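Marnance Kitchen and Desk Helper Project
Progress report to the Fuller Fund
24 September 2022
Prepared by Denise Inskip

Dear friends at the Fuller Fund,

Thank you again for your patience over the summer. You asked us to be open about the hard weeks as well as the good ones, and this was a hard one in places, so I will start with the fault and get to the rest afterward.

What went wrong

As you may remember from our last call, the arm has been learning to pick up produce and set it down in a new spot while leaving everything else on the table alone. It had been doing very nicely with an open table. Then we moved on to the layouts with a corded item in them, and on the 17th run of that set the fingers closed on the pear and the power cord together. The arm lifted as it always does, the cord came up with it, and the lamp was pulled over onto its shade. Rigoberto Bañuelos was at the stop button and pressed it right away. He was well outside the arm's reach, and I am very glad to say no one was hurt.

The part that bothers us most is that the arm should have stopped by itself. It has a pull limit for exactly this kind of snag, and the limit never tripped. Rigoberto went back through the logs that evening and found that the setting had been left at 40 newtons after a test with heavier items at our Cheetham shop. It should have been 20. Our start-up checklist did not ask anyone to look at that number - a gap in my own paperwork, and I take the blame for it.

The layout we are using for the repeat runs has the blue gooseneck lamp, a yellow bell pepper, a green chili pepper and a pear, with the cord running across the table behind the pear and over the side. All the produce is artificial, so we can keep the same shapes from one run to the next.
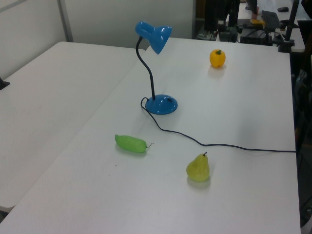 What we have changed

The pull limit is back at 20 newtons, and the program now refuses to start if it finds anything higher. The checklist has a line for it too, with a space for initials. Rigoberto has also taught the vision software to treat a thin dark line near a target as something to keep clear of, and when it can't find a clear grip it waits and asks for help.

Since then we have done 42 runs at half speed. The cord was touched in two of them, and both times the arm stopped as it should. I would love to be telling you it was never touched at all! We are not there yet, and full speed stays off until we are.

Money and schedule

The lamp still works and the gripper needed only new finger pads, which came out of our supplies line. The visit to Mondville has moved to October, and we are not asking for any extra funds. Rigoberto's full log notes are ready whenever you would like them.

With warm thanks,
Denise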